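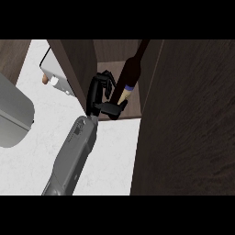

I went to hear Hooman Rashti speak at the Jarkville grange hall in April, mostly because my sister-in-law had a spare seat in her car and I had run out of excuses. He is running for the county seat again. He lost last time by 770 votes, a number he brought up himself within the first five minutes, the way some men bring up their old football injuries.

I should say up front that I didn't vote for him then. I didn't vote for the other one either. I left that line blank and felt good about it for maybe an afternoon.

The speech was mostly about the Clestley road. If you don't live out here, the Clestley road is the one that floods every spring, and every person who has ever wanted an office in this county has promised to raise it. I have lived off that road for 20 years. I have been promised culverts, a new bridge, a "corridor study" and once, by a man who is now in real estate, a bypass. What we got was a yellow sign with a picture of a car in water.

Rashti's version is that the county will raise the low stretch and pay for it out of what he calls recovered fees. I wrote that phrase down on the back of my program. Recovered from whom? A woman near the front asked pretty much that, and he said it was a great question, and then he talked about his grandfather's feed store. I liked the part about the feed store. I still don't know what a recovered fee is.

As near as I can work out from the handout, the idea is that Pappas, the gravel outfit north of town, has been underpaying for the wear its trucks put on county roads, and a tougher county board would collect. Maybe so. I've followed those trucks up the hill with my windows closed and I have no tender feelings about them. But the handout gives no figure for what they paid or what they should have paid. It gives a figure for what the road would cost, and next to that there's an arrow. The arrow points at the word "recovered." I've seen kids show more of their work than that.

Also, and I looked this up when I got home, the county already has a rule about truck wear. It was passed two boards ago. Rashti sat on that board. He voted for it! So either the rule has been collecting money all this time, in which case where is it, or it hasn't, and he might tell us why he thinks his second try will go better than his first. I sent his campaign an email asking this. I got back a thank-you and a link to donate.

I don't want to be unfair. The sitting member, whose party I used to belong to, hasn't held a meeting in Jarkville since she was sworn in. She sends a newsletter. The last one had a recipe in it. When the water came over the road this spring her office put out a statement that she was "monitoring conditions," and I'd like to know from where, as she lives on the high side of the county by the golf course. So points to Rashti for showing up and standing under those awful lights and letting people be short with him.

My sister-in-law, who is more generous than I am, said on the drive back that at least he knew the name of the creek. It's Skident Creek, and he did say it right, which visitors don't. I said knowing the name of a creek is a low bar. She said I would find something wrong with a free lunch. There was a free lunch, as it happens, and the rolls were stale.

Somebody at the back claimed there were 700 people in the hall. The campaign page repeated it the next morning. I've been to weddings in that hall and the fire marshal would have a thing or two to say about 700. It's a small fib, and I know everybody pads the crowd, but if I can't trust a man on how many folding chairs there were then I'm going to have trouble with him on the price of gravel.

What I'd want, before I give either of them my vote, is one sheet of paper. How much the road costs. How much the trucks owe under the rule we already have, and how much of it has been paid. Which year the work starts. I'd take it handwritten.

I've asked both offices for that now. If I get it from either one I'll put it up here, all of it, and you can tell me I was too hard on them. Meanwhile there's still a sandbag in my ditch with the last fellow's sticker on it.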